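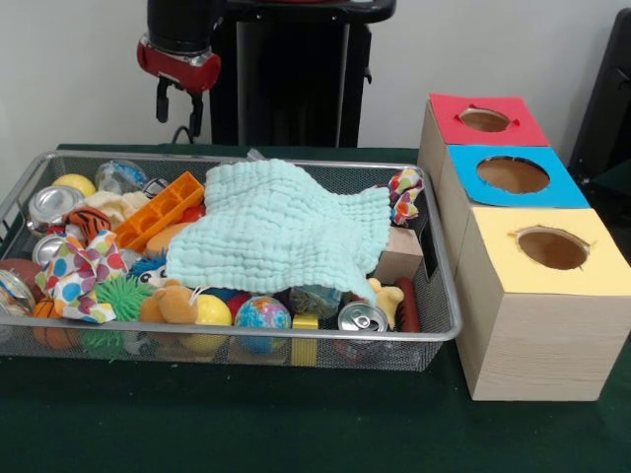 Mokley says to check the protein line first before swapping anything, bc two bags can look the same and be way off.

OK did that. Still confused so posting the whole thing. Dog is a 7 yr old beagle mix, on Farnier dry (chicken and rice) since she was a pup. Store stopped carrying it in July. Only one they have now is Clelis, the lamb one. Tried a straight swap, two days of soft poop and a lot of gas. Do I stick it out or go back and order the old stuff online? Costs more that way. Also how do you all work out the amount, the Clelis bag says 200 grams a day and that looks like a lot for her.

posted 2023-01-19, 845 views
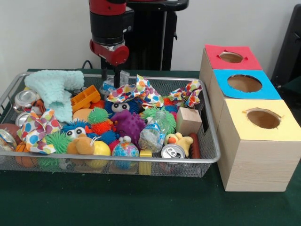

Wire basket with soft toys, balls and cans

Martinelli

Straight swap is your problem, probly not the food. Go slow. Quarter new, three quarters old for a few days, then half and half, then flip it. Mine took almost two weeks. Plain boiled rice for a day if her stomach is still off. If you see blood or she quits drinking, call the vet, don't wait on here.

Amount: go by calories, not grams. Look for the kcal per kilo on the back, small print. Mine says 3181, so 200 grams is a bit over 630 a day. Too much for a lazy beagle imo. Ask your vet what she should weigh and feed for that, not what she weighs now. And count the treats!!
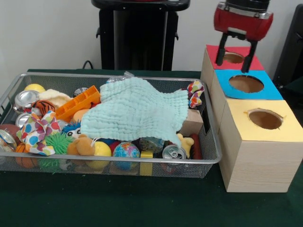 Pale aqua cloth over the toy basket

tailgate_898

grain free fixed mine. try that

Mokley

Would not jump to grain free without asking the vet, thats a third food in a month. One change at a time or you wont know what did it.

If you have any Farnier left use it for the mixing. If not, order one small bag

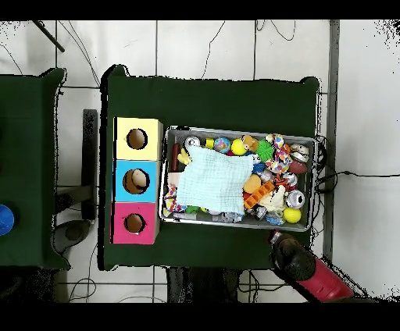

and make it last thru the switch, should be plenty. Keep it in the bag it came in, rolled down tight, so you still have the lot number if somethings wrong with it. And split her food into three smaller meals while you do this, worked for both of mine.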